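The fingers came off at a quarter past six, and I was so happy I nearly sang. Twelve screws, all sound, and under the last one a smear of old grease the color of tea!

We had been nursing the Femetti cell at Willora since March. It packed lunches, or it was learning to, and for 700 cycles it had closed a hair to the left of wherever it meant to. You could hear it. A good grip makes a small, flat tick, and ours went tick-tack, one finger landing first, and every time it did I wanted to crawl inside the wrist and see why.

So I cleaned the slides, wiped the bolt heads, put both fingers back with the blue feeler strip between them, and ran the open pose over the snack table.
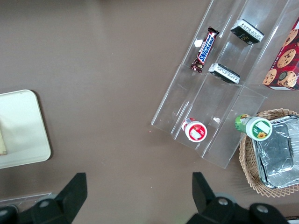

You've matched the fingers to each other and not to the wrist, McKinnon wrote back on the night channel, before I'd even sat down. Do the zero again, and this time back the left bracket off first.

Of course! The left bracket! I had torqued it down before the zero, so the wrist had been faithfully remembering my mistake. I loosened it four clicks, let the housing settle, and held my breath while the Skustel controller counted itself home. There's a whine it makes on the way, rising like a kettle in another room, and I love it more than most music. The number on the pendant crept up and stopped at 1266. I tightened the bracket, left side and then right, a little at a time, the way you do up a wheel.

Then I sent it over to the sandwich, fingers wide, as slow as it would go.
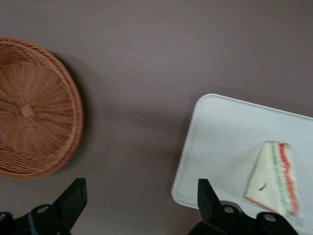
I had my thumb on the stop the whole way down. The wrist leveled, the motors dropped to a murmur, and I leaned in with my good ear.

Tick.

I made it do it again, just to hear it.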